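Last updated: Tue 29 August

I went through the toy box on the weekend. It had been over six months, and half of what was in there was broken or missing its other half. I kept one box and filled two bags for the thrift store. 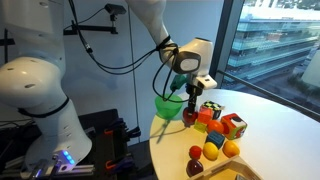

Play food is what I keep the longest. Puzzles lose pieces and the cars end up under the couch, but a piece of pretend fruit works fine alone. It needs a bowl, though. I like a see-through one, like the green one on the round white table, set near the edge for short arms. Something shiny and red next to it gets picked first at our house -- the dull pieces stay at the bottom.

The bags go out Thursday. I still have three wooden blocks with no set, and I haven't decided on those. I will look at the box again in December, before anything new comes in.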